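Reading Regional Crime Fiction
Handout 2: Setting and the Amateur Detective

Required reading for this unit is Crisóforo Serrano's novel Granside, chapters 1 through 16. Students should bring a marked copy to class.

Serrano places his detective, the ferry clerk Igwe, in a town where every resident knows her family. Note how often a witness answers a question she has not asked.
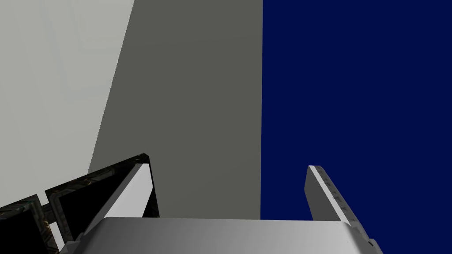

The second half of the reading moves inland to Skekel. Sentences grow shorter, and the weather — constant in the opening chapters — is hardly mentioned. Consider what this does to the pace of the inquiry.

Compare the interview on page 62 with the earlier one at the dock. Which details has the narrator withheld, and from whom? 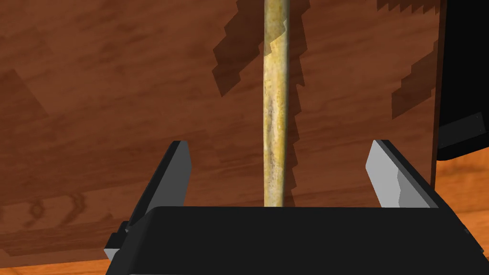 Fig. 2. Gripper with its two fingers apart (computer rendering).

Written response: two pages on one minor character. Quote the text at least twice and give page numbers. Responses are due 27 Apr 2020. Plot summary will not receive credit.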